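I met Ayten Demirtaş at the Brutano, a coffee place two doors down from the county courthouse in Casthorpe, and she was already on her second cup. She had a legal pad full of notes and a parking ticket she was planning to fight. "Different case," she said, and shoved it in her bag.

The case I wanted to hear about is the one over the county's yard sign rule. If you live here you know it: no more than 3 signs on a residential lot, and a permit if any of them stays up past two weeks. Demirtaş represents a retired bus driver named Mendis, who got fined for signs about the school bond and decided he wasn't paying.

"He called me the day the letter came," she told me. "He read it out loud, the whole thing, and then he said, can they do this? And I said, well, they just did."

The fine started small, but it grew every week the signs stayed up (and they stayed up!). By the time the suit was filed in November, Mendis owed $1,765. Demirtaş has found 109 other households that got the same letter, and she'd like the judge to let all of them in on the case.
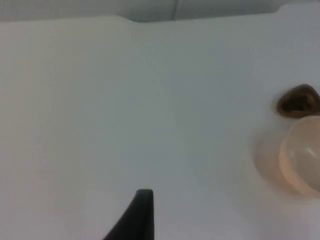

I asked her how you explain a First Amendment case to people who last thought about it in tenth grade. She laughed and said she mostly talks about what the rule does to an ordinary yard. Then she got going on blank signs. Picture a pale, flat panel with no printing on it anywhere, she said, and put it on your lawn. "Nobody at the county cares about that one. It's when you write 'Vote No' on it that you need a permit. So what are they regulating, the board or the words?"

The county sees it differently, of course. Its attorney, Elif Naz Altıntaş, was nice enough to call me back that same evening, and she says the rule covers size, number and time, and that the message doesn't come into it. "Drivers need to see around corners," she said. "We got complaints, and we wrote a rule." She wouldn't talk about the Mendis fine - it's pending - but she did say she expects to win.

Demirtaş expects to win too, so somebody's going to be disappointed. Judge Yalçınkaya heard both sides on the request to put the fines on hold, and a ruling could come any day. In the meantime Mendis has collected 3,000 signatures asking the county to drop the permit part.

"He does it at the grocery store," Demirtaş said. "I told him to wear a hat."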